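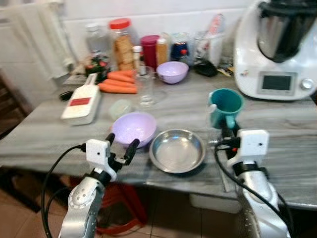

Why Does Everybody Stop Washing Up? A Term Project on Shared Kitchens

Social Research Methods, final report
Apr 15, 2012

I picked this topic because I was mad at my housemates. My instructor said being mad is a perfectly fine place to start as long as you don't stay there, so I wrote a proposal, got it approved, and then spent way more of my year reading other people's notes about sponges than I ever planned to!

The question I ended up with was pretty simple. When people share a kitchen and there's a written agreement about dishes, what makes them quit following it? I had two houses to work with. Clindela is a big old student co-op up the hill with a chore wheel that's older than I am. Irna is newer and smaller, and the people there mostly found each other through the housing board. Both houses keep a kitchen log (a notebook at Clindela, a shared file at Irna) where people write down what they did and, much more often, what someone else didn't do.

I started collecting in October. By the end I had 822 log entries typed up, and 735 of them were usable. The other 87 were doodles, grocery lists, one very long argument about a bicycle, and things I just couldn't read. I sorted every usable entry into one of these groups: did a chore, thanked somebody, complained, asked a question, changed a rule. Sorting was slow. I did the whole pile, hated my own categories, and did it again with "changed a rule" added in. I should have done a small practice batch first like the handout told us to.

So, what did I find? The chore wheel at Clindela mattered a lot less than I expected. People followed it fine for the first few weeks of a term and then slid, and the slide came along with complaints in the notebook. What surprised me is the order. I figured dirty dishes would lead to complaints. Quite a few times the complaint showed up first, over something small like a mug left on a windowsill, and the "did a chore" entries thinned out after it. I can't say one caused the other — people might just have been tired and grumpy in the same week, and midterms are sitting right there in the middle of everything.

Irna went differently. They had hardly any rules, but they changed the ones they had all the time, usually over dinner, and then somebody typed it into the file. Thank-you entries were common there and kept going into finals.
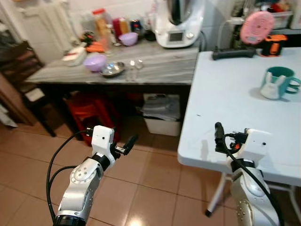 Fig. 2. Kitchen with the white folding table.

Space came up more than I thought it would. Entries about having nowhere to put things down were a steady trickle in both houses, and they were often the crankiest ones. I didn't have a category for that, and I wish I'd made one. If you pile the clean stuff and the dirty stuff on the same stretch of counter, you're going to fight about which is which, and they did.

For background I leaned on the Akbulut reader from class, mainly the chapter on small groups and shared property, and on the Iletti housing survey our department runs. The survey was less useful to me since it asks people if they're "satisfied with kitchen facilities" and leaves it at that. Satisfied compared to what?

Problems with my study, and there are several. A log only catches the people who like writing in logs. Two houses isn't many. I also ate at Irna pretty often while I was doing this, and I like their chili, so weigh my nice words about them accordingly.

If I did it over I'd interview people as well, especially the ones who never wrote a single entry. I'd also ask for the older notebooks at Clindela, which are in a box under the stairs and go back years. My coding sheet and the typed entries (names taken out) are in the appendix folder. The bicycle argument is in there too.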